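Subject: Re: [wodbridge-cooks] Small kitchens and what to keep

Riet Schouten wrote:

> We move into the apartment in January and the kitchen is tiny. One counter,
> one drawer, and a stove that came with the place and scares me a little.
> I have 59 cookbooks and no idea where any of them will go. How do you
> all manage? And is it worth keeping a toaster oven if I only cook
> for two? My sister says get rid of everything and start over.

Riet, do not listen to your sister! (Sorry, sister.) I did exactly that when we left the house on Brendus Lane, and I spent the next year buying back things I'd given away, including a potato masher I had owned since college and still miss.

We've been in a galley kitchen for seven years now and I've gotten pretty fond of it. You can reach everything without moving your feet, which my knees appreciate more every winter. The thing that helped most was giving up on the idea that everything had to live in the kitchen. The stockpot is on top of the bookcase in the hall. The good platters are under the bed in a flat box, and yes, I have to crawl for them at Thanksgiving, but that's once a year and somebody younger usually offers.

As for the toaster oven, keep it, keep it, keep it. I use mine for nearly everything from May on, when I can't stand to heat the whole apartment up. Four chicken thighs, a little pan of carrots, open-faced sandwiches, half a batch of cookies if I'm being good. Give it some room at the back and sides, though. I had mine shoved up under the cabinet at first and the paint went brown.

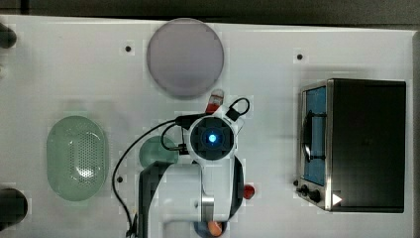
The cookbooks are harder. I got mine down to three shelves by copying out the recipes I really make (there were fewer than I thought – kind of embarrassing) and passing the rest along to the library sale. I kept anything with my mother's handwriting in it, even the microwave one from the eighties, and I have never made a single thing out of that book and never will.

Oh, and about the stove. Ours scared me too. Buy a cheap oven thermometer before you bake anything you care about. Ours ran so hot that my first lasagna in the place had a lid on it like roof tile. The landlord sent someone from Van Rooij to look at it and he fiddled with the dial and now it runs cold, so I just add a bit and check early.

One more thing, does anybody still have the bean soup recipe that went around last winter, the one with the lemon peel? I think it was under the Brondomano potluck thread but the archive search gives me nothing but people asking for rides. I'd like to make it while it's still cold out.

Good luck with the packing, Riet. Label the box with the can opener in it!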